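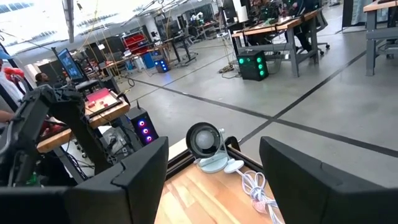 1/ KNOTS, A THREAD

14th March and I have officially been learning knots for a whole winter, so you're all getting a long thread. I started because a tarp came off my woodpile and I realized I'd been tying the same bad lump for my entire adult life. Now I own seven kinds of cord and I tie things to other things for fun. Come along!

2/ Start with your shoes. If your bow sits pointing at your toes and your ankle, you've been tying a granny. Wrap the loop the other way around on the second half and it'll sit straight across the shoe. That's a reef knot with loops in it and it holds so much better. I'm in my forties and I fixed this in November. My hands hated it for a week and then forgot there was ever another way.

3/ The bowline deserves its fan club. Fixed loop, doesn't slip, comes apart easily even after a heavy pull. I learned it with the rabbit, the hole and the tree, and then had to unlearn the rabbit, who kept going around the tree the wrong way. What worked for me was tying it around my own waist at the kitchen sink, every time the kettle was on.

One caution: a bowline in slick cord can shake loose when there's no load on it. Leave a long tail, and if it matters, tie the tail off around the loop.

4/ Cord matters way more than I expected. I bought a hank of Stavarer braid, 4 mm, in a really awful orange, and it's my favorite practice cord by miles. It's soft enough to bend easily and bright enough that I can see which strand goes over which. Don't start on that stiff yellow hardware store stuff. It springs back open the second you let go and you'll think you're the problem.

5/ OK the trucker's hitch. I cannot tell you how happy this knot makes me. You make a loop partway up the line, run the end around your anchor point, back up through the loop, and pull down. It cinches tight like you've got a second set of arms! Pinch it, two half hitches, done. My tarp has been through four storms and it hasn't budged.

6/ Coiling counts as part of the hobby, I will not be argued with. If you wind a cord around your hand and elbow, you put a twist in every turn, and it all comes back out as kinks the next time you use it. Over-under is the fix: one loop normal, next loop flipped underneath, normal, flipped. The twists cancel and you can throw the whole thing across a yard and it runs out straight. Works on garden hoses and extension cords too. White cable with a curl already in it, like on my wood table up there, I just let it fall in loose loops, pink tag and all.

7/ Went to the rope day at Givari and it was the best afternoon I've had since last August. It's an old boatyard on the lake, and the main beam in the shed has 1780 cut into it. They had one single line stretched down the length of the dock and back, over and over, 1438 feet of it with no splice. You could put your palm on it and feel people moving it at the far end.

8/ Also at Givari: a wall board of knots, every one tied in the same tan cord and nailed up with a little paper label. I asked whether it was all of them and the woman at the desk laughed so hard. Their card file has 2110 entries, counting variations and the same knot under different names. I know eleven. Eleven will get you through nearly anything a house can throw at you, and I still want the rest.

9/ Somebody always asks about splicing, so: yes, I tried it, on three-strand rope, and it's easier than it looks. You unlay the end, tuck each strand under one in the standing part, go around again, keep going. Over one, under one. Mine looked like a snake that had eaten a shoe. The second was a lot slimmer. Tape the ends of your strands before you start or they turn into mops.

10/ Taut-line hitch for anyone who camps. It slides when you want it to and grips when the line's loaded, so you can tighten a tent guyline without retying it. Two wraps inside, one outside. I tie it on the clothesline now as well. The clothesline had been sagging since we moved in, and sheets were dragging in the clover.

11/ For closing sacks, the constrictor. It's a clove hitch with one extra tuck and it bites down like crazy. Bird seed, potting soil, flour if you buy the big bag. Fair warning, if you really haul on it you may be cutting it off with scissors later, so don't use it on anything you want to open twice a day.

12/ Stuff I bought and don't regret: a cheap wooden fid from Tse Marine Supply (it's a pointy stick, I love my pointy stick), a spool of waxed thread for whipping rope ends, and the spiral-bound Irnora pocket guide. The guide lies flat while you work. It's drawings only, hardly a word in it, and the drawings show where your fingers go. All the video lessons I tried had a thumb covering the important bit.

13/ Things I'm still bad at: anything tied behind my back, the monkey's fist (mine comes out as a monkey's elbow), and the figure eight bend when I'm cold. I can tie a sheet bend perfectly in the living room and then I get outside with two real ropes and stare at them like I've never seen string.

14/ My practice setup, because two of you asked. A yard of cord in my coat pocket and another hanging off the kitchen drawer handle. I don't sit down and study. I tie the thing of the week while the pasta boils, shake it out, tie it again. After a few days I try it with my eyes shut, and that's when I find out which part I've been faking.

15/ This week's is the alpine butterfly. It makes a loop in the middle of a rope, you can pull on it from three directions, and it looks gorgeous, two neat little wings. I've been wrapping it around my hand and getting it right maybe half the time. If you've got a way of remembering which turn goes under, please reply with it. And tell me the first knot you ever learned and what you use it for!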